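How to Sort Out a Chest of Drawers and Keep It That Way

When I moved to my flat in Unley I had one chest of drawers for all my clothes, and for two years I could not close the bottom drawer properly. I pushed it with my knee every morning. Then one Sunday I took everything out and started again, and the method I used then is the one I still use. It takes one afternoon for a normal chest. If you have children in the house, maybe count with a whole day.

What you need

A clean bed or a large sheet on the floor
Three bags (keep, give away, repair)
A damp cloth and a dry cloth
A candle end or a piece of dry soap
Some thick paper or old wallpaper for lining
Small boxes without lids, for example shoe boxes
A tape measure and a pencil

You do not need to buy special dividers before you begin. I made this mistake. I ordered a set from Veltum because they looked very tidy on the website, and when they came they were too high for my top drawer. Please measure first, and measure the inside of the drawer. My drawers are 328 mm wide on the inside and the outside number would not help me at all.

Step 1: Empty one drawer at a time

Many guides will tell you to empty everything at once. I tried it and at eight in the evening I had no place to sleep. Now I take one drawer, put the contents on the bed, finish it, and only then open the next. Begin with the top one, which usually has the smallest things and also the most rubbish: single socks, old receipts, buttons in little plastic bags.

Step 2: Decide what stays

Take each thing in your hand. If you wore it in the last year and it fits you, it goes to the keep bag. If it has a hole or a missing button and you like it, it goes to repair. The rest you give away. I allow myself one small box of things which I never wear but cannot give away, such as the scarf from my grandmother. When the box is full, something must come out before something new goes in.

The repair bag is dangerous. Mine stayed behind the door from March until the winter. Write a date on it, and if the date has passed and you did not sew anything, be strict with yourself.

Step 3: Clean the drawer

Pull the drawer out completely if it is possible. Some drawers have a small plastic catch on each side which you must press, and others you lift a little at the front. If it does not want to come, do not use force, only clean it in its place.

Shake out the dust, wipe with the damp cloth and then with the dry one. Leave the drawer open for one hour. If you put clothes in when the wood is still damp, they will take a smell and you must wash everything again.
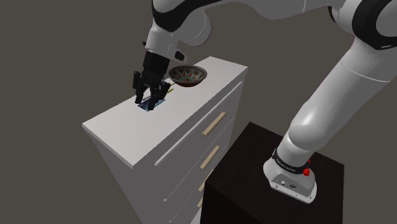

While you wait for the drying, look at how the drawer runs. Wooden runners become stiff with time. Rub them with the candle end or the soap on the parts where wood touches wood, then push the drawer in and out several times. Metal runners need only to be wiped, and perhaps one drop of light oil. Do not put cooking oil, it becomes sticky and collects fluff.

If the bottom of the drawer is hanging down in the middle, turn the drawer over and look if the thin board has come out of its groove. Usually you can press it back and put a little wood glue along the edge. Leave it upside down overnight.

Step 4: Line it

I like thick paper better than fabric, as it is easy to change when it gets dirty. Put the paper in the drawer, press it into the corners with your finger so you can see the line, take it out and cut. It is better to cut 2 mm too small than too big. If it is too big, it will rise in the middle and catch the socks.

Step 5: Give each drawer one job

My order from top to bottom is like this:

Top: underwear and socks, in boxes
Second: T-shirts and tops
Third: trousers and shorts
Bottom: jumpers and heavy things

Heavy things must be at the bottom so that the chest stays stable. This is also the moment to check that the chest is fixed to the wall, if it is a tall one. A tall chest can fall forward when several drawers are open together, and with small children this is very serious. The bracket is cheap and you need only a screwdriver and the right wall plug. If you rent, ask the owner of the flat first, mine agreed the same day.

Step 6: Fold so that you can see everything

I fold the T-shirts in a long strip, then in three, and stand them up one behind the other like papers in a file. A friend showed me this when I was a student and I did not believe it would hold, but it does, if the drawer is quite full. In a half empty drawer they fall down. Then you can put a shoe box at the back to fill the space.

Jumpers I lay flat. Standing up they take too much room, and the thick ones open by themselves.

For socks, do not roll them into a ball with the top pulled over. The elastic gets tired. Put one on the other and fold once.

Step 7: Keep it in order

Leave a little space in every drawer. If you must push clothes down with your hand to close it, it is too full already, and after two washes you will be again where you began.

Twice a year, when I change the summer and winter clothes, I repeat steps 1 and 2 quickly. The clothes of the other season are in a suitcase under the bed, with a small bag of dried lavender.

Some questions I have received

Can I use the same method for a kitchen drawer? Yes, but leave out the lining paper near the cooker.

My drawer smells old, what can I do? Put a small dish with bicarbonate of soda inside the empty drawer, 200 g is enough, and close it for two or three days. If the smell comes back, the back panel may be damp, so pull the chest away from the wall and look.

Which paint is good for the outside? I painted mine with a Brovine water-based paint and I am satisfied with it, only the edges of the top needed a third coat. Do not paint the sides of the drawers or the runners, they will stick.

I have also started to write a page about wardrobes with sliding doors, which is a different problem.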